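Finished the Grinodbridge book last night, well past midnight, and I have thoughts. Bear with me, this is going to be a few posts.

It's Joaquim Patrício's life of Zulmira Matos, who reported wars for the Nimri Courier and then gave it all up to write travel books nobody under 70 seems to have read. I'd only known her from one battered paperback my aunt had.

The early chapters are slow. Plastedstead, the chapel school, a LOT about her father's drapery business. I skipped a bit, sorry Joaquim.

Then she gets her first posting and it's wonderful. She filed 77 dispatches in her first year and the paper cut nearly every one of them to ribbons. He prints a few side by side, her version and theirs, and you want to throw something.

Best bit so far as I'm concerned — the long middle section on Grinodbridge, her history of the siege of 1757. She'd never written history before and she went at it like a reporter, walking the whole road with a notebook and knocking on doors.

He thinks it's her masterpiece. I think the island book is better, and funnier, but I'll admit I went straight back to the siege one this morning and read the first two chapters standing up. 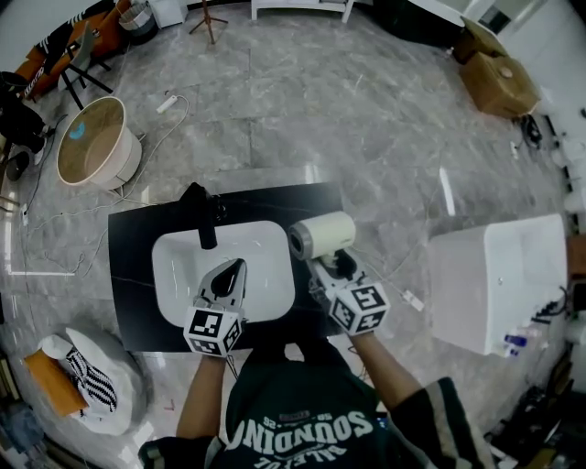
Joaquim Patrício has replied to me!! He says the island book was 200 pages longer in manuscript and that her publisher, Zitum, made her drop the whole winter section, which he has read and thinks is the finest thing she did.

So now I need somebody to print the winter section please.

Also he's very gracious about me skipping the drapery. Apparently his editor wanted it gone too.

Next up is her letters, if the library can find them. They've been "in transit" from Plastedstead since October.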